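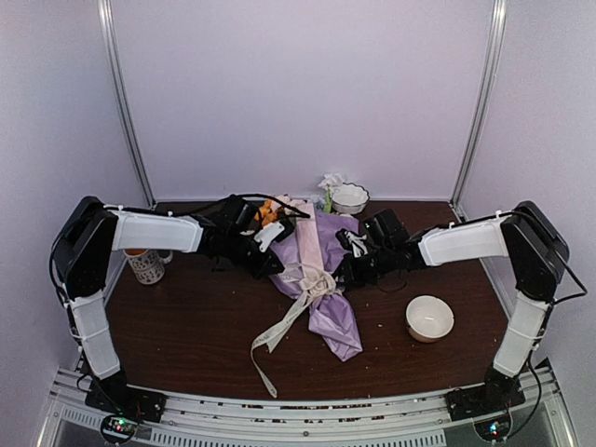

The two-arm gift wrapping cell at Druninex, with a purple fabric bag and a knotted sash between the grippers.

Druninex publishes its full care routine for two-arm wrapping cells

Felstead, 18/07/2024 — Druninex has put the whole upkeep routine for its Mamosent wrapping cell online, free for anyone to read and use. It covers setup, daily checks and small repairs, and it was written by the people who keep the cell running.

Ribbon and thin paper are tough on a machine. They slide, they crease, and they show up every bit of play in a joint. The new guide runs to 356 entries, taken from some 1395 hours of work on the cell, and we're thrilled to see it out in the world!

"Most of my day is cables and bolts, and I love it," said Sigrún Hafstein, who looks after the cell. "I check where the cable loops back along each link, then the ties, then the base plates on the front rail. If a tie has crept even a little, the wrist feels it — and so does the bow." 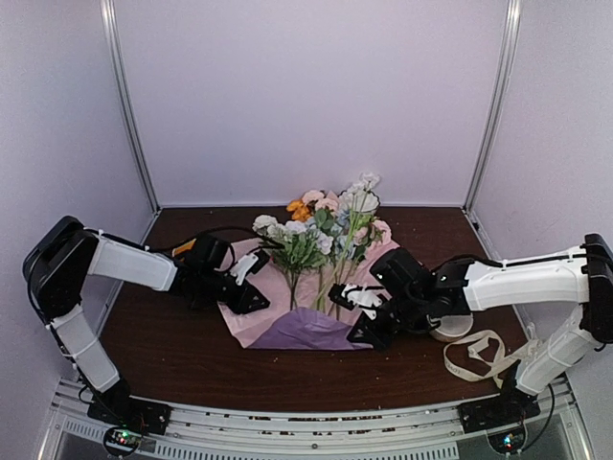 What the routine covers

Before each shift, both arms are sent to their home position and the wrists are turned by hand with the power off. Crumbs and paper dust are brushed off the table and out of the slots in the rail. The gripper fingers get a wipe and a look for worn edges.

Every 500 wraps, the base bolts are tightened again and the two arms are lined up with each other. Replacing a finger now takes three minutes, and the guide goes through it step by step.

"I followed it cold on my first visit and had the finger swapped before my coffee arrived," said Hedvig Sjöberg of Westerberg, the workshop that tested the draft.

A second part, on elbow joints and wiring, is due in September. Readers who spot a mistake or have a better way of doing something are warmly invited to write to the Druninex service desk.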